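Ticket 101 - Booking screen drops the last slot of the day
Product: Condell room booking, desktop version
Site: Standilska, ground floor
Opened by: Gerardo Galang
Priority: was low, now medium
Status: open, waiting on supplier

Problem as reported

Last slot of the day vanishes from the booking screen once anything is booked before it. Slot still there on the printed sheet. Still there on the phone version too. Only the desktop at the front desk and the one upstairs get it wrong. Started in October after the update, or that's when we noticed anyway.

Two people turned up for the same room at 4 because the desk thought it was free and rebooked it by hand. Bit of a row.

Log

Restarted the desk machine. No change.

Cleared saved pages in the browser, logged back in. Slot came back, looked fine, then gone again after next booking went in. So clearing does something but doesn't last.

Tried the other browser. Same.

Checked the clock on both machines, as Paisan support asked. Desk one was 6 minutes slow. Put it right, restarted again. Still drops the slot. Upstairs clock was fine all along so don't think it's that.

Asked whether the room's closing time was set wrong. It says 6 in the settings and the last slot ends at 6. Moved closing to half past as a test and the slot stays put!! Moved it back, slot goes. Done this 4 times now, same every time.

Can't leave closing time at half past, the doors lock at 6 and people will book into it.

Room page itself loads ok, photo and all. Only the slots are wrong.

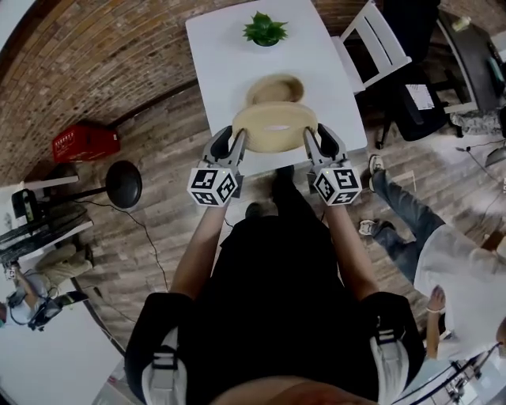

Category: Rooms and bookings > Display

Reply from Paisan support: please try removing the room and adding it again. Not doing that, we lose all the forward bookings, it says so in your own help pages. Asked for something else.

Second reply: can we export the bookings and send them. Sent. The file has the last slot in it with the right name and time, so nothing is being lost, it's just not being shown. That's a releif.

Made a dummy room called Warov, no photo, no bookings, closing at 6. Put one booking in at 2. Last slot vanished straight away. So it's not our room in particular, it's any room where the last slot ends bang on closing time. Told support this and sent them both sets of settings.

They now agree it's a fault their end. No date for a fix.

Workaround for the desk

Do not book the last slot from the desktop. Use the phone version, or look at the printed sheet first.
Print a fresh sheet after lunch, the morning one goes out of date.
If someone rings for the last slot and the screen shows nothing, it does NOT mean the slot's free or gone. Check the sheet.
Leave closing time alone please. Somebody put it back to half past yesterday and I had to move a booking.

Still to do

Delete Warov once support have finished with it. They want it left in for now.
Find out if the upstairs machine can just use the phone version full time. Looks squashed on the big screen but it works.
Ring the other person from the double booking, I only got hold of one of them.
Ask if the fix needs us to log everone out, and if so can it be before we open.

Leaving this open. Any more double bookings, add them here and don't start a new ticket.

GG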